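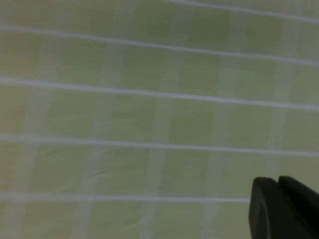
Tips from the folding room, now that the arms do the flat work

We run a small linen service at Firinside, and since February two robot arms have been folding the napkins and tea towels. I love it! My shoulders love it more. A few things we've picked up along the way, most of them good for a kitchen table at home too.

Smooth from the middle out. Small creases get pressed into the fold and stay there, and the arm won't fuss over them the way Despina does. One pass with the flat of your hand before the cloth goes down is plenty.

Use the pattern. On checks and plaids, fold to a stripe and forget the hem, which is hardly ever straight after a few washes. If the stripes look wavy, tug the cloth gently at opposite corners first.

Sort by weight before color. We used to do it the other way around and the arms kept picking up two thin towels at once. Thick, medium, thin — three bins, labeled on the front.

Keep sleeves and lanyards out of the folding area. Stop the arm before you reach in, every time, even for one napkin.

Write down the odd ones. Nhung keeps a notebook by the Girka table with anything that came out crooked, and we read it over coffee at the shift change. Half our settings came from that notebook.

Swap jobs at midday. This is the big change for us. A full order is 481 pieces, and folding it by hand used to swallow the whole morning. Now Bernadette has time for mending (81 tablecloths saved so far, some of them real beauties), and everyone has learned to load, check and stack. Nobody lost hours over it, and we asked about that before we said yes — I'd ask early if it's coming to your shop.

Stack finished towels with the fold facing you. They pull out one at a time and the pile stays put.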